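Evening, January

Went down with the washing after all. I had put it off for most of the week on the grounds that the basket wasn't full, and then it was full, and then it was two loads and the good towels were at the bottom.

I don't trust the place. I know everyone in the building is pleased with it. Before, we had the old machines that walked across the floor on the spin cycle and you could hear them from the stairs. Now it is tile and chrome and a notice from Flokel, the firm that put it all in, telling us that we will "enjoy every wash." I have been doing laundry for most of my life and I have enjoyed perhaps two.

The notice also says the machines save 17 liters a load. Compared with what? It doesn't say. Compared with a bathtub, maybe. I asked the woman ahead of me on the stairs what she thought and she said her sheets came out fine. Well, sheets always come out fine. Put wool in there and then tell me.

So I did the cautious thing, which was to wash only what I wouldn't mind losing. Dish towels, the gray pajamas, the pillowcases from Toledo that have been fading since the day I bought them. The blue sweater stayed upstairs. It survived the move from Skarkgate and a whole winter of wood smoke, and I am not handing it over to a program called Gentle Care Plus on the strength of a leaflet.

The price is another thing. It was 200 in the autumn and now it is 268, and you can only pay from a card that you load in amounts of 300. So there is always 32 left on it, doing nothing, belonging to me in theory. I suppose that if you wash often enough it adds up to a free load one day. I worked it out on the back of an envelope while I waited and it takes nine washes before the leftovers cover one, and even then you have to remember which wash you're on. I doubt that whoever set the price was bad at arithmetic.

I used the packet of Jultura powder that came through the door last month. It says "mountain air" on the front. It smells like the inside of a new suitcase. I put in half of what they tell you to, as I do with every powder, and the towels were no worse for it. I have long suspected that the line on the scoop is drawn by the people who sell the scoop.

While the first load went around I sat and read the leaflet again, the part about not overloading. A hand's width of space at the top, it says. Whose hand? My mother packed a drum until the door had to be leaned on and we all went to school clean. Then again, she also turned everything we owned a light shade of pink one spring and said it was the fashion, so I don't hold her up as an authority.

The time on the display was a fiction. It said 34 minutes, then 20, then it sat on 1 for so long that I finished my chapter. I would rather be told an hour and be pleasantly surprised.

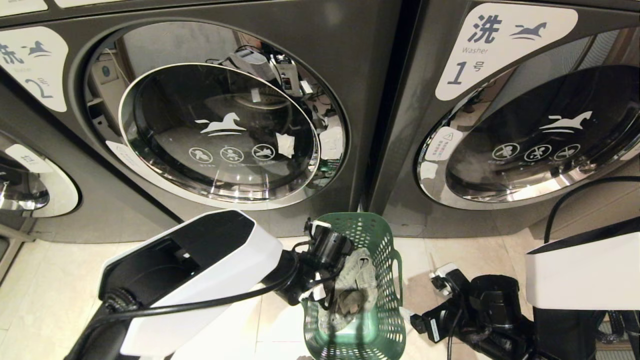 The author
Diarist, and reluctant user of machine 2

I always take number 2 if I can get it. Number 1, next to it on the right, is the same machine as far as anyone can tell, same round smoky door, same chrome, same little horse. But 1 is the one everybody goes for, and I reason that it must be more worn. No proof of that whatsoever. It's how I pick lines at the grocery store too, and I'm wrong there at least half the time.

The horse bothers me a bit. It's on the labels and on the glass as well, and I can't see what a horse has to do with clean socks. Under it on the door there are three crossed-out signs with writing so tiny that I would need my other glasses. Three things I must not do, then, and I may have been doing any of them since the autumn. You'd think that if it mattered they would print it bigger than the horse.

A green plastic basket is the right thing to bring, at least. I was talked into a cloth bag once because it folded flat, and it folded flat with the washing in it, too. Plastic has a rim you can get hold of, and it doesn't soak up whatever is on the floor. The tile looks nice, I'll give them that. Beige, though. Every dropped sock of mine is beige or near enough, and I went back down twice tonight to look for one.

The pillowcases came out all right. The dish towels, too. I held the pajamas up to the kitchen light looking for something to complain about and found only the old tea stain, which no machine has ever shifted and which I would have been sorry to lose to this one.

The sweater is still staying upstairs. Maybe in the spring, by hand, in the sink, with the window open. Must buy clothespins, the wooden ones, and check the card before the price changes again.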